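Wernton libraries to lend broadband kits from September

Households in Wernton waiting for a fixed internet line will be able to borrow the equipment they need from their local library under a scheme that starts in September.

The town council has agreed to pay for 386 loan kits, to be shared between nine branches. Each kit can be kept for up to 22 weeks and comes with a router, a network cable and a printed guide in large type. There is no deposit, but borrowers must hold a library card and live within the town boundary.

The council said the scheme was aimed at people who had moved house or changed supplier and faced a long gap before being connected. Waiting times in the east of the town have grown since Havix, the main local provider, began replacing its older lines in the spring. Customers in the streets behind Caretti Road have been told to expect work to go on into the winter.

Library staff will not visit homes. Instead, each branch will hold a weekly evening session, starting at 6pm, where borrowers can learn how to plug in and set up a wired connection before taking a kit away. Places are limited to 20 at each session and can be booked at the desk or by phone.
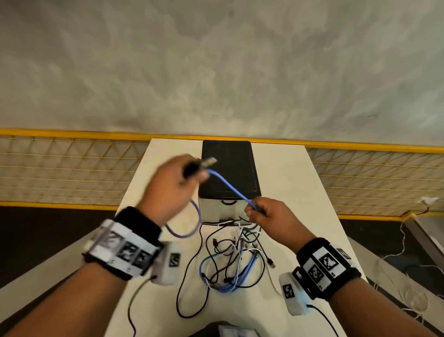

Telma Godoy told the council meeting that the evening sessions mattered more to her than the kits. She had been given a router by her last supplier, she said, and it stayed in its box for a month as the instructions were only available online. She asked for a daytime session as well, for people who work late shifts or do not like to travel after dark.

Councillors agreed to look at this after the first three months. Saturnino Figueroa, who chairs the libraries panel, said the Ó Briain branch already opened on weekday mornings and could probably take on an extra class without more staff.

The money will come from the existing libraries budget — a proposal to charge borrowers a small weekly fee was dropped before the vote. Kits returned late will not lead to a fine, although lost items will have to be paid for.

Bookings open at all branches at 10am on the first day of the scheme.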